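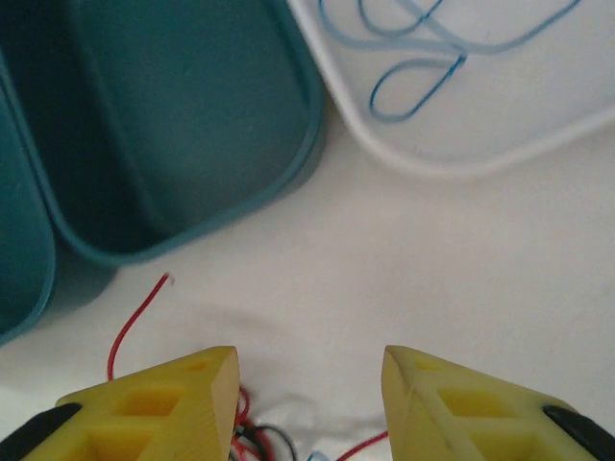

Ce matin j'ai étudié le subjonctif pendant 30 minutes, avant le café, et je confonds toujours « bien que » et « parce que ». Pirjo m'a envoyé une carte de Finlande, elle viendra en août. Je voudrais repeindre la cuisine avant sa visite – un jaune mat, un peu translucide, comme celui de ces deux pièces aux petites ouvertures en losange. Valter préfère le gris.

Le soir, soupe de poireaux et 20 pages de mon roman. J'ai noté le mot « désormais », que je n'ose pas encore dire à voix haute.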